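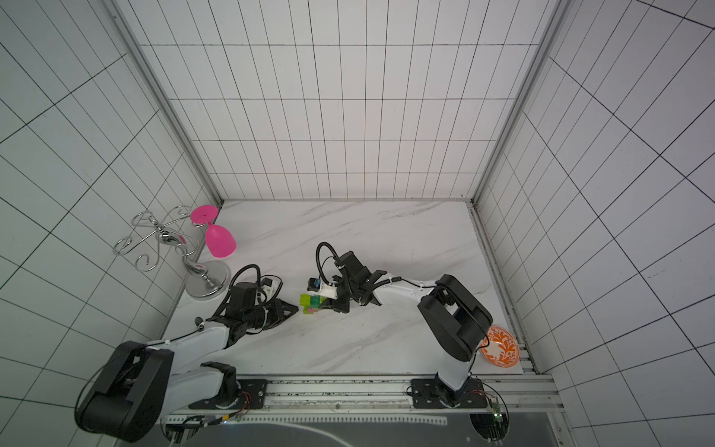

9/6/22

Net day at the Rornon tunnel, plus suits. I'm writing this up while my hands still smell of cable grease, so forgive the spelling.

Started with the flight chamber floor. I'd been hearing a hum on the 60 per cent setting for weeks (a low one, you feel it in your teeth more than hear it) and I was sure it was the trampoline net singing. So fan off, locked out, key in my pocket, and down into the plenum with the torch. The springs on the entrance side are fine. The ones by the control room window have a bit of rust on the hooks and I swapped 3 of them for new. The old ones are in the jam jar on the shelf, please don't put them back in the spares box again!

Put the net back up to tension with the pull gauge, going round in a star the way you'd do wheel nuts. Then did a run up with nobody in the chamber. Skilix was showing a steady fan speed all the way, no wobble on the graph, and the hum was still there. Quieter, I think, but I wanted it to be quieter so I don't trust myself. It comes in just under 60 and goes away well before full power.

So my next idea is the turning vanes at the top corner. One of them may have a loose end fixing, and the air would pluck at it like a ruler on a desk. I can't get up there without the tower and the tower is out on loan until next week.

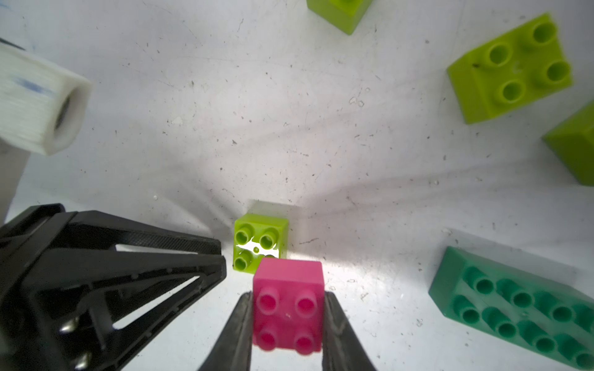 Before you go anywhere near the vanes, came the answer when I read that bit out in the tea room, have a look at the door seal on the staging room, because it made exactly that noise last May and we took half the roof apart before anyone pressed a thumb on the rubber. Fair enough. I went and pressed a thumb on the rubber. It's gone hard at the bottom hinge and you can slide a business card in. I've taped it for now and ordered a length of the same profile. The hum with tape on is definitely less. Not gone, though, so the vanes stay on the list.

Suits next. We've got 16 of the blue ones in the rack and the zips are going, always in the same spot, at the chest where people yank them sideways with cold fingers. I tried one of the Cirel chunky zips on the worst suit. It went in nicely with a size 16 needle once I'd slowed the machine right down, and the pull tab is big enough to grab with gloves on. Flew in it myself for a couple of minutes and it didn't flutter or dig into my chin. I like it. If it survives the school groups I'll do the rest the same way.

Helmets: the Doolan visors are scratching faster than they should and I reckon it's the blue paper towel. Cloths only from now on, they're in the drawer under the till.

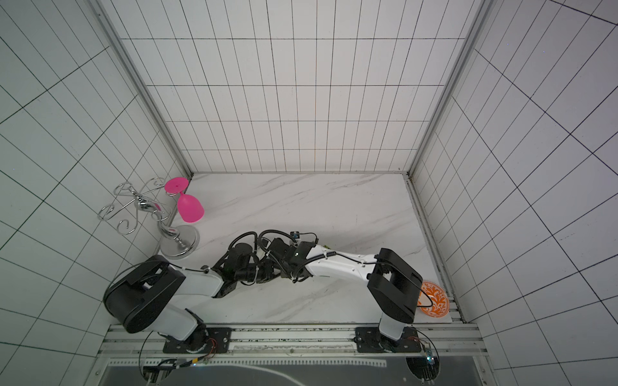
Can the suits still go in the big machine with the new zips fitted? At 40 degrees with the zip done right up, inside out, and never in the dryer. I've written it on the lid in marker as well.

Other bits. The earplug dispenser was jammed again, squashed one at the bottom. The lip of the chamber door has a lifted corner on its foam pad, which I glued and clamped overnight, so leave the clamp alone until it's properly set. The chamber glass has nearly 40 handprints on it at child height and the squeegee has vanished, if you've borrowed it could it come home.
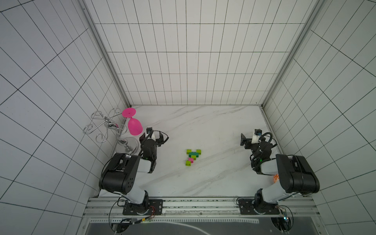
Left arm, gripper open, green light on at the wrist.

To do: door seal when it arrives, tower back then vanes, second zip, more grease. Also listen for the hum with the staging room door propped open and then shut, same fan setting both times, and write down which is louder before talking to anyone about it.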